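Automation at Plamamska: What Changed for the Packers
Student project report, Jun 15, 2021

I picked Plamamska for my project because they make wooden shape toys and still sort a lot of them by hand, and I wanted to know what happens to the sorters when an arm moves in. The Carcombe site has 41 people on the floor, and I got to hang around there for 2 weeks (best part of the semester!).

The trial bench is set up next to packing line two. Everyone walks past it on the way to lunch, so everyone has an opinion on it.
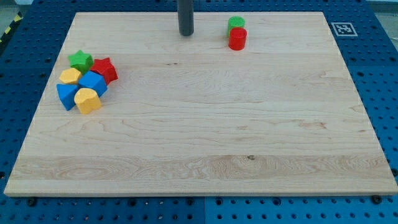

What surprised me most was how little the talk was about losing jobs. People wanted to know who gets called when the arm stops - and whether that person gets paid more. Right now it's whoever is closest, and the pay is the same. One packer, there since 2015, told me she likes not bending over the bins all day but misses chatting across the table.

I also think the training was too short. The night shift got a printed sheet and that was it. I'm going back in July to ask them the same questions, and I'll add their answers to the table in section 3.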